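会记仇的面包师

《Gradardale》说镇上七十个居民都记得你做过的事。我在那里住了41个小时,有些话想问问他们。

发行商 Bermúdez 给媒体的介绍文档第一页只有一句话:“这座小镇记得你。”字很大,底色是旧报纸的黄。第二页是一张关系图,70个头像用细线连成一团毛线,每根线上标着“信任”“亏欠”“旧怨”之类的词。第三页开始讲销售版本和特典内容,关系图再没出现过。

我对这类图一向不太放心。做游戏报道的人抽屉里多少都有几张:会自己迁徙的狼群,会因为猪肉涨价而搬家的村民,会在你离开之后继续过日子的酒馆老板。它们通常出现在发售前一年的展台上,由一位声音沙哑的制作人讲解,讲到兴奋处把激光笔甩到观众脸上。等游戏到手,狼群在固定的三个点刷新,猪肉永远是一个价。玩家骂一个礼拜,接着去玩别的,下一个展台上的图又画好了。

《Gradardale》的图画得比多数人都密。开发商 Brendham 是一家小团队,上一部作品《Grimon》是个在地下墓穴里推石头的解谜游戏,口碑不坏,卖得也说得过去,我个人觉得后半段的石头推得太多。从推石头到模拟一座小镇的人情往来,中间隔着很远的路。抢先体验版上架以后,玩家评价里出现频率最高的词是“活的”。这个词让我把游戏装上了。

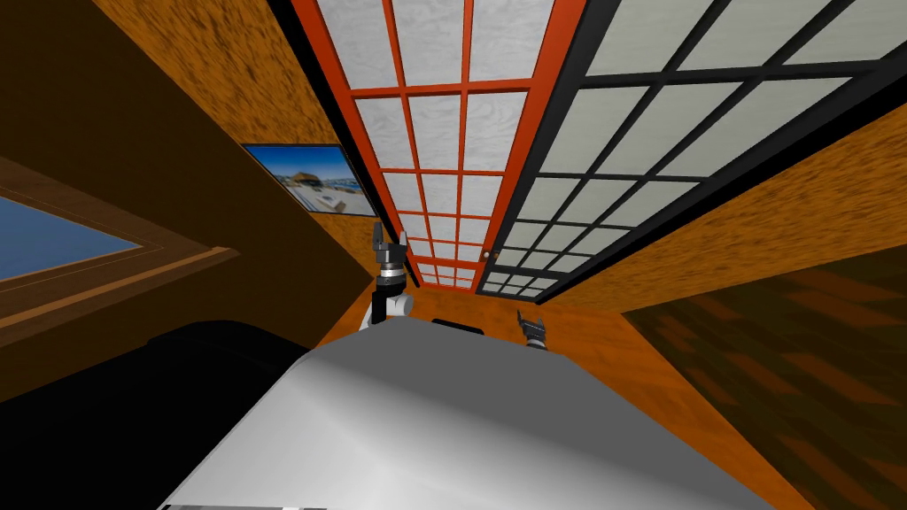
本刊专题部·独立游戏组

先说规则。你扮演一个被派到山谷小镇接管邮局的人。白天分拣信件,挨家投递,晚上可以去酒馆,也可以把别人的信拆开看。拆信有蒸汽和小刀两种办法,前者慢,后者会留下痕迹。镇民收到信后会根据内容改变对彼此的态度,你要是扣下一封,或者塞错了信箱,事情就会朝别的方向走。游戏里没有任务列表,没有感叹号,也没有好感度的数字。Brendham 的说法是,一切都藏在人的举止里。

这个设计很聪明,我愿意先把这句话放在前面。邮局是整座镇子的咽喉,玩家不用打架,不用种萝卜,就天然拥有搅动所有人的权力。头几个小时我确实被它抓住了。第一个游戏日,铁匠的女儿托我寄一封信给她在外地的母亲,我用蒸汽拆了,信里说她打算冬天之前离开。第二天早上我经过铁匠铺,铁匠正在骂学徒,女儿站在门口,看了我一眼,转身进屋。我坐在椅子上后背一紧:她知道了?

她不知道。后来我重开了一个存档,同一天早上,信没拆,原封不动寄出去,她还是站在门口看了我一眼,转身进屋。动作一模一样,连铁匠骂的那句话都是同一句。

我不想把这件事说成骗局。演员在台上看向观众席,每个观众都觉得是在看自己,剧场靠这个吃了很久的饭。问题在于 Bermúdez 卖的是另一样东西。介绍文档里写的是“记得”,商店页面上写的是“每一次选择都会留下痕迹”,而那一眼跟我的选择没有任何关系。它是排练好的,每个人买票进来都会得到同样的一眼。

于是我开始做一件很扫兴的事,把镇上的居民一个一个拿来试。

方法很土。挑一个人,备份存档,对他做一件恶劣的事,记下他之后几天的全部反应;再读回去,对他做一件好事,同样记下来;最后读回去,什么也不做。三份记录摆在一起对照。这样试一个人要花掉一整个晚上,而且过程枯燥得像在税务局排队。试到后来,我已经能背出半个镇子的早安问候。

面包师是最先让我服气的一个。我用小刀拆了他的信,封口留了毛边,他第二天卖给我的面包就是隔夜的,价钱没变。第三天还是隔夜的。我试着多给钱,他收了,面包依旧隔夜。直到我替他把一封迟到的讣告亲手送到他姐姐家,他才重新从炉子里给我拿热的。整个过程没有弹出一行提示,唯一的线索是物品栏里那块面包的图标颜色深了一点点。这是我今年在电子游戏里见过的最好的一笔。我把它讲给同事听,同事当天晚上就去买了。

然后我试了裁缝、校长、两个赶车的、教堂里弹风琴的老太太。裁缝会记仇,表现是裤脚改短一截。校长会记仇,但只在一种情况下,就是你弄丢了他寄给出版社的诗稿;你要是往他信箱里塞恐吓信,他读完折好,第二天照样跟你谈天气。赶车的两位对一切都不在意。老太太弹琴。

整个抢先体验版试下来,有实打实记忆的居民,按我的标准,是11个。标准定得很宽:只要三份记录里有任何一处能稳定重现的差别,哪怕只是换了一句问候,我都算他记得。其余的人有名字,有作息,有相当漂亮的衣服,下雨了知道往屋檐下跑。他们是很好的布景。

11比70。我把这个比例发给 Brendham 的时候,心里是有点得意的,做这行的人都明白那种得意。回信来得很快,写信的是 Sarahí Zamudio,这款游戏的制作人。她没有否认。

“你漏了一个,”她写道,“磨坊主也记得,不过要等到下雪。”

抢先体验版里没有冬天。冬天要等12月的更新。

我们后来通了一次电话,讲了很久。Zamudio 讲话很快,中间停下来喂过一次猫。她认为我的测试方法有毛病,理由讲得也算有道理:镇民的记忆很大一部分存在于彼此之间,我每次只试一个人,当然看不见。铁匠的女儿对我没有反应,可她会因为母亲的回信改变对学徒的态度,学徒又会因此去酒馆多喝一杯,酒馆老板赊给他的账多了,进货就要拖几天。“你得住得够久,”她说,“你是在拿放大镜看一片草地,然后说没看到风。”

这个比喻她大概用过不少次,说得很顺。我问她,学徒喝多的那一杯,玩家从哪里可以看见。她说酒馆的账本会变。我问账本能不能打开。她说目前的版本还不能,已经排在计划里了。

我想就这一点多说几句,“排在计划里”是眼下这个行业里流通最广的货币,它的汇率值得每个掏钱的人算一算。抢先体验这种卖法,最早是为了让小团队活下去,一边做一边卖,玩家用半价买一个半成品,外加一张对未来的欠条。这件事本身没什么不体面。麻烦出在欠条慢慢变成了商品的主体。翻一翻《Gradardale》商店页面下面的好评,许多条其实在评价一款还不存在的游戏:“等冬天出了肯定更好”“等账本系统上线就封神”“期待城镇议会”。写评价的人没有说谎,他们是真心喜欢,只是喜欢的东西有一大半还在别人的电脑里。

路线图我也看了。一共列了六个大项,冬季、账本、城镇议会、第二座邮局、婚丧系统,还有一个只写着“惊喜”。上架那天六项都标着具体季度,后来除了冬季,其余的季度被换成了“之后”。页面没有留下改动的痕迹,我能知道,是因为有玩家在论坛里存了旧图。那个帖子下面有人骂,更多的人在劝骂的人:小团队不容易,给他们一点时间。劝架的用户里有两位的头像是面包师。
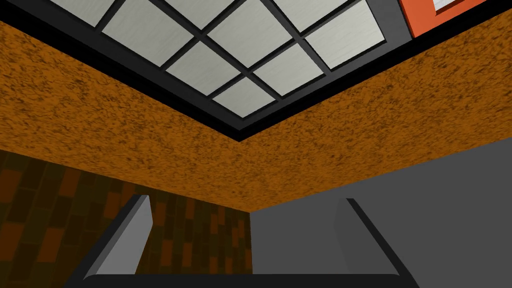

房间一角,左下方为砖墙

Brisa Serrano 在 Brendham 做过一段时间的对话设计,今年离开,现在自己接零散的剧本活。她同意具名,条件是我不要把她写成爆料人。“我没有料,”她说,“我写的东西都在游戏里,你都看得到。”

面包师是她写的。隔夜面包的主意来自她小时候住的街区,有个卖肉的跟她祖母不和,切给她们家的那份总是带着筋,祖母一句话没说过,每次都拎回来照样炖。Serrano 觉得一个人真正记仇的时候是不会张嘴的,对话选项在这种时候没有用处,反倒碍事。她花了很长时间说服团队让面包师少说话。原来的版本里他有一整段台词,会拍着柜台控诉玩家偷看他的信,配音都录了。

“录音的先生吼得特别好,”她说,“剪掉的时候大家都很舍不得。”

照她的讲法,那种带着手工味道的记忆,每一个都要从头到尾设计,想清楚这个人会在意什么,用什么方式表达在意,又怎样才肯放下。没有捷径。团队后来做了一套通用系统,想把这个过程自动化,给每个居民分配几项性格参数,让他们自己算出该记什么。系统能跑,算出来的东西也合逻辑,可是很难看。裁缝因为玩家迟到半天送信而拒绝参加亲哥哥的葬礼,赶车的因为收到一封广告传单爱上了校长。参数调低一点,大家又什么都不在乎了。Zamudio 后来向我证实了这套系统的存在,她的说法是“还在调”。

介绍文档上那张毛线团一样的关系图,就是从这套系统里导出来的。我问过 Serrano,图上那些线在现在的版本里有多少是接着电的。她想了一阵,说她走的时候没人能回答这个问题,包括写系统的那位同事。

我倒宁可 Bermúdez 把面包师印在第一页。“镇上有个面包师会卖给你隔夜面包”,这句话我愿意为它付全价。可是宣传部门不这么想,他们需要一个能写进标题的数目,七十比十一大,于是七十就上去了。我问 Bermúdez 的宣传负责人,“记得”这个词在公司内部有没有定义。对方隔了几天回了一封邮件,开头感谢我对《Gradardale》的关注,中间附上了商店页面的链接,末尾祝我在山谷里生活愉快。

有读者可能要说,何必这么较真,玩得开心不就行了。我也这么劝过自己。头十来个小时我确实开心,那时候我相信每个人都在看着我,于是走路都小心起来,拆信要先拉窗帘(窗帘能拉,拉不拉没有区别,我试过)。这种小心翼翼是非常难得的体验。许多花了大钱的游戏把城市做得能看清砖缝,我在里面横冲直撞,从没想过要为哪个路人放慢一步。《Gradardale》让我放慢了,靠的是一块深了一点点的面包图标,外加我自己的想象。

可想象是会用完的。玩家一旦试出赶车的什么都不记得,就会往他信箱里塞石头,塞着玩。等到第三十个小时,我对小镇的态度已经跟对待别的开放世界没有两样:有用的人我好好伺候,没用的人我从他身上穿过去。这是我试出来的后果,我承认。但一个自称记得你的镇子,应该经得起一个多疑的人住上一阵。邮局局长这个角色本身就在教玩家多疑,第一课教的就是怎么拿蒸汽熏开信封。设计者请来了窥探者,又指望窥探者不去看幕布后面。

还有一处我始终想不通。游戏里的信写得极好,几乎每一封都值得读。药剂师给前妻写的那几封,话说一半就讲起草药的晾晒,我读得很慢。可是这些信跟收信人的反应常常对不上。前妻收到以后,照常在每天同一个钟点出门打水,步子不快不慢。我等了很多天,等她在井边停一停,或者换一条路走。她没有。我在电话里向 Zamudio 提起这位前妻,她那头安静了一下,说那组信是后来加的,角色行为还没来得及跟上,她自己每次走到井边也会站一会儿。

这是整通电话里最让我信任她的时刻。我也看得出来,团队里的人清楚差距在哪儿,比我清楚得多。

那么冬天呢?Brendham 给我看了12月更新的一个内部版本,条件是不录像。雪下得很好看,脚印会留下,隔一阵被新雪盖住。磨坊主果然记得,他记得的那件事我不便透露,只能说它要求玩家在秋天做过一个当时看来毫无意义的举动,等到河面结冰,后果才来敲门。我被吓了一跳,真的跳了,膝盖撞到桌板。又是一个手工缝出来的好时刻。我接着去看裁缝,她穿上了冬衣。去看赶车的,他们也穿上了冬衣,往来的路线照旧,问候里多了一句关于天冷的话。

我问 Zamudio,冬季更新之后,会记事的居民一共会有多少个。她说她不愿意用数人头的方式谈这款游戏。我说数人头的是你们的文档。她笑了,说文档不归她写。

这话我信。小团队跟发行商之间,谁写第一页,谁来承担第一页,常常是两拨人。Bermúdez 需要在年底的货架上占一个位置,Brendham 需要钱把账本系统做完,玩家需要一座记得自己的小镇,三方的需要碰在一起,碰出了那个大号字的句子。句子里唯一吃亏的是面包师,他得替其余的人扛着整座镇子的名声。

Serrano 现在不玩这款游戏了。她说自己写过的角色再去碰会很别扭,总想改。不过她朋友的孩子在玩,前阵子跑来跟她抱怨,说镇上卖面包的是个坏人,一直卖硬面包给他。她问孩子是不是动过人家的信。孩子说没有,脸红了。她觉得做这一行有过这么一个下午也算够本,又补了一句,说工资当时可以再高一点。

关于要不要买,编辑要求我给一个明确的说法。喜欢读信的人可以现在就进去,文字的分量已经对得起这个价钱,读完药剂师那一组再决定要不要留下。冲着“记得”两个字去的,我建议等账本打开那天,到时候看看里面是不是真写着学徒的那一杯酒。路线图上的“惊喜”请当作没有。已经买了、正住得高兴的人,别学我备份存档。

我自己的存档还留着。邮局后屋有一捆没送的信,是我为了测试扣下来的,里头有一封写给弹风琴的老太太。上个礼拜我把它送了过去。她接过信,放在琴盖上,继续弹,第二天那封信还在琴盖上,第三天也在。我不知道这算是程序忘了收走,还是她不肯拆。写信去问 Brendham,回复说已记录,会转给相关同事。

本文依据2020年11月7日可下载的抢先体验版本及开发商提供的冬季内部版本写成。游戏由作者自费购买,内部版本由 Brendham 提供。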